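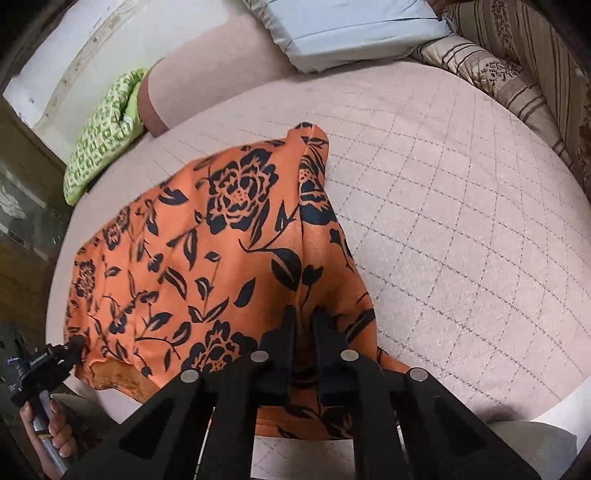
Concilier l'entraînement et l'école pour ma fille de quinze ans

Posté par Dalibor Sokol, novembre 2019

Bonjour à tous. Ma fille fait de l'aviron au club de Stirnum et son entraîneur veut passer à cinq séances par semaine après les vacances de décembre. Au lycée, elle a encore de bonnes notes, mais le soir elle s'endort sur ses cahiers. Le trajet prend 55 minutes dans chaque sens. Est-ce que quelqu'un a déjà demandé un aménagement d'horaires au lycée ? À qui faut-il écrire d'abord ? Je vous remercie d'avance et je m'excuse pour mes fautes.

Isla Forsyth
Bonjour Dalibor, chez nous c'était pour la natation. Nous avons écrit au proviseur, avec copie au professeur principal, et nous avons joint le planning du club signé par l'entraîneur. Ils ont accepté que mon fils fasse ses devoirs en étude les jours de piscine, mais pas de supprimer des cours. Demandez aussi au club si une séance peut se faire à la maison : 30 minutes de renforcement, par exemple, cela évite un trajet. Et prévoyez un bilan avec tout le monde au bout d'un mois, votre fille comprise !

Marek Jurčo
cinq séances à 15 ans c'est trop, moi je dirais non

Otakar Beneš
Je suis d'accord avec Isla pour la lettre. J'ajoute que le médecin du sport peut donner son avis sur la fatigue, et le lycée écoute plus facilement quand il y a un papier du médecin. Il faut prendre le rendez-vous tôt, nous avons attendu 20 jours.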